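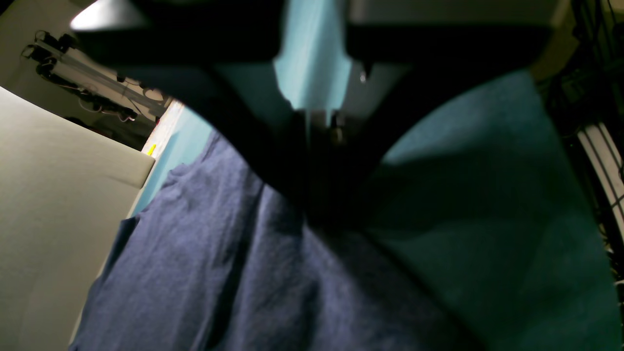
Lists > Handling > Soft goods > Open day at Pirnusholm
3 min read

Subject: Re: Pirnusholm open day, cloth demo

I was at the afternoon session, so I can answer most of what was asked. Notes first, the original questions are quoted at the bottom.

The cell is one arm with a two-finger gripper and a wrist camera, running the Ukurero controller. The build was done by Gulyás. Tirkgate supplied the grasp planner and was there mainly to talk about that. The program for the day was garments first, packaged goods after the break.

The cloth part was single-layer pickup from a crumpled start. An operator drops the piece, the planner looks for a ridge, and the gripper comes down over it and closes. If the camera still sees cloth between the fingers after a short lift, the attempt is logged as a hold. Otherwise it opens and tries again from a new ridge, up to a limit set in the config. The limit was left at the default.

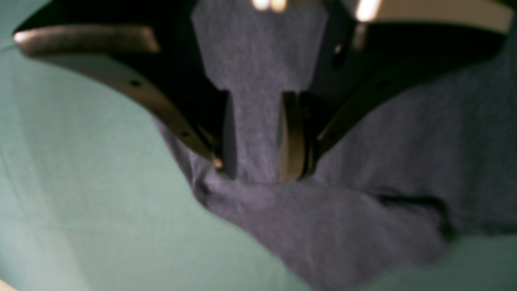

Purple-gray knit at the fingers, from the wrist camera.

The tally on the screen at the end of the session stood at 143 attempts, 13 of them logged as misses. Two cautions on that. A pinch that takes two layers is still logged as a hold, and there was no separate column for it. Also, retries are counted as new attempts, so the number of garments handled is lower and was not shown.

Most of the misses I watched came from approach height. The planner takes its depth from the top of the fold, and a soft fold gives way under the fingertips before they close. Tirkgate's answer was a slower final descent, which they switched on for the last block. It seemed to help, but the block was too short to prove it.

Two fabrics next to each other were harder than either alone.

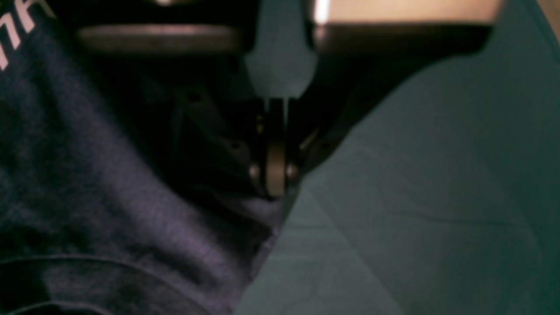
The segmentation has to decide where one piece ends before it can pick a ridge, and with dark knit the boundary moves around as the arm's own shadow comes over it. I asked if the lighting was going to be changed. They said a ring light had been tried and was dropped because of glare off the hardware – the plan now is to train through it. The training set is 2,527 grasps, all from this one cell. I would not expect it to carry over to another gripper without more data.

Cycle time: I did not put a watch on it, and the figure on the handout had no conditions given, so I am leaving it out.

The packaged goods part was shorter. Same arm, same fingers, different task file. Clear packaging is the known weak spot, and they said so up front. Depth readings on transparent plastic are poor, so the planner uses color only and guesses the height from a table of known items.

Slides are promised for June. If they get posted I will forward the link.

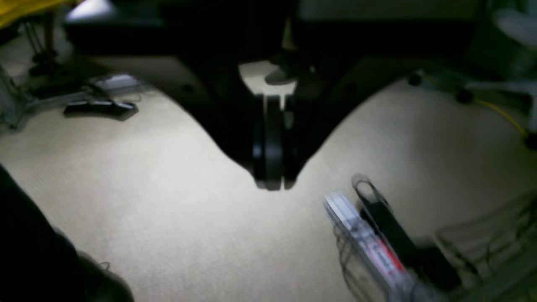
On Mar 24, 2025, a list member wrote:
> Did anyone go to the Pirnusholm day? I would like to know
> 1) how a missed grasp is detected, by force or by camera,
> 2) if the retry limit can be changed by the user,
> 3) if the same fingers are used for cloth and for boxed or
> blister-packed goods. We have 232 part numbers in mixed
> packaging and a tool change on each one is not workable for us.
> The flyer only says "flexible handling" – I can't do much
> with that.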